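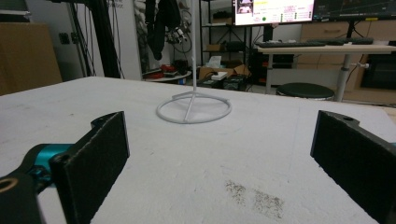
Notebook > Kandwood outdoor concert > August

Went through the stage plot for Didia's set with Sizwe this morning. We worked on the white tabletop, which has enough clear space in the middle to lay the whole plot flat. Lawn count from the gate is 1,268, so the two delay speakers stay in. Moved the left one 3 m back from the Ritchie tent.

Line check at 4:30. Channel 12 hums with the bass amp on, still there after swapping the DI. Fongchan to try the other power run.
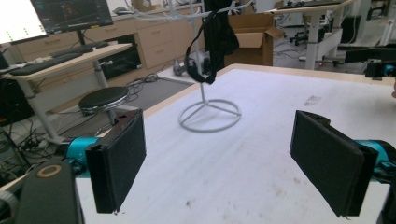
White wire stand with black item over the arms, workshop table.

Monitor mix 2 rings at the low end. Cut it 3 dB, better. Brunwood want the 31-band EQ back after the show. Load-in order for the opener still not settled, ask again.

Search this notebook Go

Kandwood sound workshop | Contact | Back to top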